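Workshop diary, 2020-01-04

First proper entry of the year and it's all about money, which for once I'm rather looking forward to.
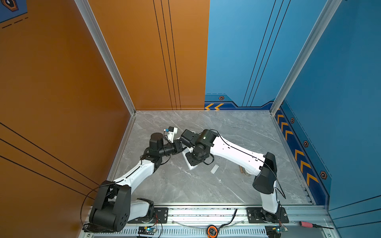 Should we put the whole of this year's budget into a second pair of arms?
I'd hold off until we have spares for the pair we own, because one dead wrist motor stops everything and a second pair would only double the number of things that can stop.

I wrote that down at breakfast and I still agree with it now, at bedtime, so it must be a sound plan. Robel Belay doesn't agree at all. He wants the second pair, he wants it by February, and he has already measured up the far bench. I do see the pull of it! Two pairs would mean one could be in bits while the other carried on, and I'd never again have to choose between trying out a new grip and finishing the job I was meant to be doing.

But spares first. I went through the Gravon price list with a pencil and a pot of tea and it was far more fun than it had any right to be. Wrist motors are the dear part. I want 2 on the shelf, plus a full set of gripper fingers, and cables, cables, cables. The cables are cheap and I have no idea why we have always bought them one at a time and paid the postage every time. Sixteen in one order brings the postage down to nothing. I've put it in ink.

Spent the afternoon at the enclosure. I do love it in there, all that orange and blue, with the chevrons running along the walls, and the marbled floor looking far too grand for the rest of it. Had the arms reaching in to the middle with the grippers nearly nose to nose over the white block, and just stood and looked for a bit. Tape measure and screwdriver out along the front rail as ever. Must ask for a proper tool tray. It can go under "sundries", where Kgomotso Mokgethi puts anything she doesn't want to argue about.

Kgomotso rang after lunch about the two quotes. Trirley will do the motors and the fingers together and hold the price for 45 days. Mishra are cheaper on the motors but can't say when they'd arrive, and she thinks (so do I) that a spare you are still waiting for isn't a spare. She's leaning to Trirley. She also asked what we spend on control boards and I had to admit I'd left them off the sheet completely. Back on they go. We have one for each arm and they both sit out at the front where any clumsy elbow can find them, mine included, so a cover for each as well.

Then there's Grellach. The Grellach job is the one that could pay for Robel's second pair, if they say yes, and if they want it on the terms we talked over before the holidays. I've drawn up the budget both ways. Without Grellach: spares, boards, covers, tool tray, a little left over. With Grellach: all of that and the new pair in the summer, and Robel gets his far bench. 11 lines on the first sheet, and the second I haven't finished, as I keep going back to it and adding nice things.

To do: ring Trirley and ask if the fingers come with screws. Find last year's cable receipts. Ask Robel whether his bench measurement allows for the walls or only the floor. More tea bags.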